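# Getting upright pegs to stay put in a block at the back of a deep grey tray

I have a slate-grey work tray with sloping sides and a raised ledge at the front.

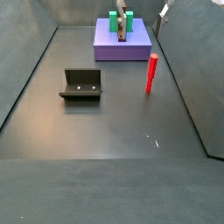

The parts in use are a purple block, two green rectangular pegs, a brown post that goes between them, a red rod and a black L-shaped bracket. The block is 330 mm wide and sits near the back wall. The post will not stay square. It goes in straight and has leaned by the time I start on the rod. I printed the block myself and the socket measures 0.3 mm over on one axis. I would like to avoid reprinting, as the block took 13 hours.

Is there a usual way to take up the slack without glue? The post needs to come out again.

– Despina Ardeleanu

---

**Liam Marsden**

Shim it on one side only. If you pad both faces you end up centring by guesswork, and the post will still rock on whichever side compresses first.

1. Clean the socket with a dry brush. Stringing in the corners is enough to tip a post.
2. Cut a strip of polyester film to the full depth of the socket. Short strips act as a pivot.
3. Fix it to the wall of the socket, on the loose axis, with a thin line of double-sided tape.
4. Insert the post and check it with a small square against the top of the block, on two adjacent faces.

If it is still loose, add a second strip over the first. If it needs force, sand the post lightly with 800 grit and try again. Work on the post and leave the socket alone, as a post is quicker to replace.

Check the block as well. A wide, low print often lifts at the corners, and a block that rocks on the floor of the tray will look like a leaning post.

---

**Tănase**

just use masking tape round the bottom of it, works fine for me. goes a bit gummy after a month or so

---

**Zender**

Agree with the film. For the red rod, if it has no socket, face the end flat before anything else. I stand mine on end on a sheet of 320 – sorry, I use 32 strokes, turning the rod a quarter every eight – and they stop leaning after that.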